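Galería: ¿pueden ya las máquinas con las tareas de taller?

Texto: Sem Dewulf
Actualizado el 2 de octubre de 2024

En abril empezamos a recoger ejemplos de trabajos corrientes, de casa y de taller, y a preguntar a quienes los hacen qué parte dejarían en manos de una máquina. La respuesta cambia mucho de una tarea a otra. Doblar una toalla parece fácil y todavía da problemas. Atornillar una tapa parece difícil y en muchas fábricas lleva años resuelto, siempre que la tapa llegue en la misma posición.

En esta página nos quedamos con el desmontaje y la reparación de ordenadores de sobremesa. Es un trabajo que conocemos bien por el taller de Vendow, donde Miloslav Kubíček revisa equipos usados. El año pasado pasaron por sus manos 3558 equipos entre torres y portátiles, y la mayoría se abrió con un destornillador y dos manos.

El interior de una torre

Una persona con algo de práctica retira la tapa lateral, desconecta los cables y saca la fuente de alimentación en unos 39 minutos si además limpia y anota las piezas. Lo que más tiempo lleva son los cables. Cada fabricante los pasa por un sitio distinto, y los conectores tienen pestañas que hay que apretar a ciegas. Un brazo robótico puede colocarse encima de un tornillo con mucha precisión, pero un mazo de cables cambia de forma cada vez que se toca.

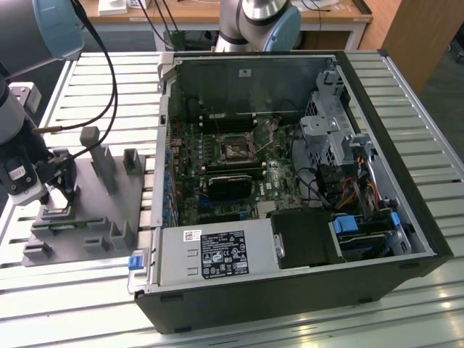 Torre abierta y tumbada sobre la mesa de aluminio, con un brazo a la izquierda y otro detrás. El zócalo del procesador está sin disipador. Los cables amarillos, rojos y negros bajan hacia la bahía de unidades.

Qué sale bien y qué no

Kubíček separa el trabajo en dos grupos. En el primero pone lo rígido: tornillos a la vista, tapas, tarjetas de expansión una vez suelto el anclaje, módulos de memoria. Son piezas con una forma conocida y un solo camino de salida. Cree que una máquina bien ajustada puede encargarse de ellas ya, aunque más despacio que él.

En el segundo grupo están los cables, los conectores duros y cualquier cosa pegada. «Con un conector viejo uno nota cuándo va a ceder y cuándo se va a romper», explica. «Eso lo hago con los dedos y no sabría escribirlo en una hoja de instrucciones.»

Somtochukwu Ajayi, que programa celdas de montaje en Clidar, está de acuerdo solo en parte. A su juicio, el tacto se puede medir con sensores de fuerza y el problema más serio es la variedad. En una línea donde todas las cajas son iguales, los soportes a medida sujetan la pieza y el brazo repite el movimiento. En un taller de reparación llegan cajas de cualquier marca y año, a veces con tornillos cambiados por el dueño anterior.

Las cuentas del taller

Roel Hendriks lleva la parte económica en Vendow. Calcula que una celda automática tendría que completar 44 equipos al día para pagar su coste, contando el tiempo de la persona que la vigila. Con lotes de un mismo modelo, como los que entregan las oficinas al renovar sus puestos, lo ve posible. Con equipos sueltos de particulares, no.

Por ahora el plan es modesto. Se probará primero la extracción de memorias y tarjetas en un único modelo de caja, y los cables seguirán siendo trabajo de Kubíček. Los tornillos de la tapa también se quitarán a mano durante la prueba.

Próximas galerías

La siguiente entrega trata del lavavajillas: cargarlo, vaciarlo y guardar los platos. Jasper De Graaf está preparando los textos. Quien trabaje en una cocina colectiva y quiera contar cómo se organiza puede escribir a la redacción.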